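Two arms, one bench, and they keep arguing over the middle bin

pitumbench
Posted Sunday, 6:40 pm

Back at it in the garage. For anyone who missed my first thread, I've got two arms facing each other over a bench and I want them to sort jars between bins without me babysitting. The control code is Mokgethi, a hobby planner I started in 2017 and keep swearing I'll rewrite. 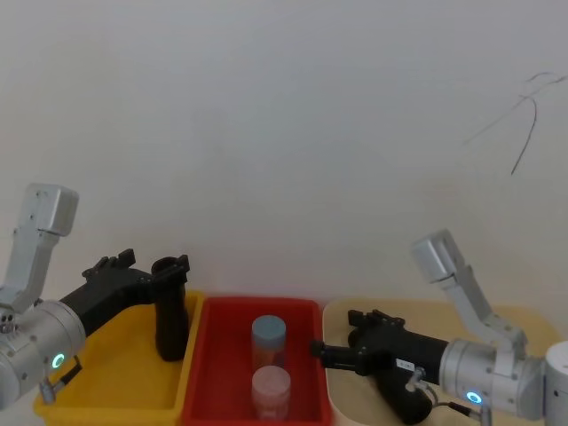
My trouble is handoff timing. If I run one arm at a time I get 40 clean cycles, easy. Let both go and by cycle 5 or 6 they both want the middle and Mokgethi just freezes. Both jars start in the red bin, so whichever side goes first, it has to reach into the same spot between the grippers. I tried adding a delay on the right arm and all it did was make the whole thing slow AND freeze. Ideas?

flamico_fan
You need a lock on the red bin. One arm asks for it, gets it, backs out, gives it up. I did mine that way in April and haven't had a freeze since.

citusano
Gonna disagree with flamico. A lock works but then you've got two arms taking turns, so why own two? Split the bin down the center and give each arm its own half.

flamico_fan
With the jars one behind the other right near the center? Good luck with your halves lol

citusano
So turn them! Side by side, one each. Cheapest fix in the thread.

pitumbench
Sure, but I don't want to set the jars up nicely every time, that's kind of the whole point of the project. Trying the lock tonight.

oldsolder
Whichever you pick, check where your right arm parks. That finger is pointing straight at the red bin. If that's its home pose, your planner may think the space is taken before anything moves.

pitumbench
Oh man. I never looked at home poses. Going back out there.

pitumbench
OK, moved home back and up on the right side and put in flamico's lock. Got to 40 with both arms and then I quit for dinner. Still slow on the swap, so citusano, I may end up trying your halves after all.

citusano
Post the times when you do. My money's still on the halves.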